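Undeo Home Recording Guidelines: Frequently Asked Questions
Last updated 6 April 2020

Who do these rules apply to?
Anyone recording household tasks with a hand-held gripper for the Undeo project, whether you joined directly or through Bravby. If you work in the Wonine test rooms, follow the room sheet first and use this page for anything it leaves out.

How long should one recording be?
Keep it under 2 minutes. One recording covers one task from start to finish. If you are folding three garments, make three recordings.

Do I need to tidy up before I start?
No. The guidelines ask for rooms as they are normally used. Blankets, pillows, cords and bags can stay where they are, as long as they don't block the fingers or create a trip hazard. Put away mail, prescriptions, ID cards and anything with an address on it.

How should clothes be laid out?
Spread the garment on a bed, sofa or table with a little space on each side. It doesn't need to be smooth. Close pins and remove anything sharp from the pockets. Buttons and rivets are fine, but don't clamp a finger pad directly on metal, which wears the pad surface.

Should the fingers be open or closed at the start?
Open. Hold them open over or beside the item for a moment, then begin. End the same way – open, and clear of the item.

Can other people be in the room?
Only adults who have signed the consent form. Stop recording if anyone else walks in, and mark the file for deletion in the Li app. Don't try to trim it yourself.

How often do the pads need to be checked?
Look at them before every session. Replace them after 800 grasps or as soon as you see a split or a lifted corner, whichever comes first. The Li app keeps the count.

What about cords and outlets?
Never grasp a plug or a live cord. If a cord is near the work area, keep the gripper away from it, or pick another spot.

What if I drop the item or miss the grasp?
Keep going and try again in the same recording. Missed grasps are allowed and should not be deleted. Roughly 200 of the 2,000 recordings reviewed last July included at least one, and they were all accepted.

What does a normal clothing setup look like?
Jeans spread on a sheet, gripper open, ready to begin:

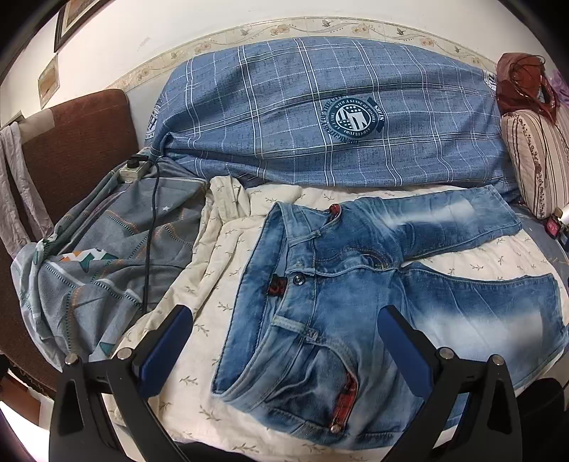

Could you add something on pad cleaning? The page says when to replace them, but I've been wiping mine with a damp cloth between sessions and would like to know if that's allowed.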